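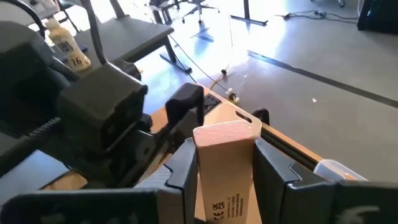
My father's cousin, Yevdokiia Pylypenko, was a police dispatcher for most of her working life. When I was small I thought it meant she drove the car with the siren. She did not drive at all. She sat in a room with two telephones and a radio, and she told other people where to go.

I visited her again in January and asked if I may write down some of her stories for this blog. She agreed, but she wanted to check the spelling of the streets.

Her first post was in Kudden, a town with one police station and one road that everybody used. The night shift had two officers on patrol and one person at the desk, and the desk was her. In a usual month they received 300 calls. Most of them were about noise, lost keys, or dogs. She wrote every call by hand in a big notebook with green pages, and at the end of the shift the sergeant signed under the last line.

The call she remembers best is number 191 of that year. It came at ten minutes past three at night. A woman said there was a man in her yard and he was trying the door of the shed. Yevdokiia sent Officer Mykhailiuk, who was the closest. Then she kept the woman on the phone and asked her about ordinary things: what she cooked, how old her children were. It took him eleven minutes to arrive. The man in the yard was her own neighbor, who had drunk too much and had mistaken the house. Mykhailiuk took him home and was late for his tea.

I asked why she remembers this one, when there were worse nights. She said that the woman thanked her by name. Callers almost never asked for her name.

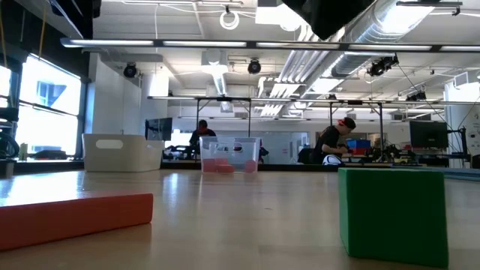
Blocks and bins on the table.

Later the district joined four small stations into one center, and the notebooks were replaced by computers. She learned the new system at the age of fifty-two. She typed with two fingers, and some younger colleagues smiled about that, but she knew every farm road in the district and the computer did not. More than once a patrol turned around in the mud because the map was wrong, and then they called on the radio and asked for "Auntie."

She still has one of the notebooks. I was allowed to look at it but not to take photos, as there are private addresses in it. Her handwriting is very straight, even at five in the morning.

Next time I will write about the flood, when she worked two shifts in a row. She is still checking the street names for that one.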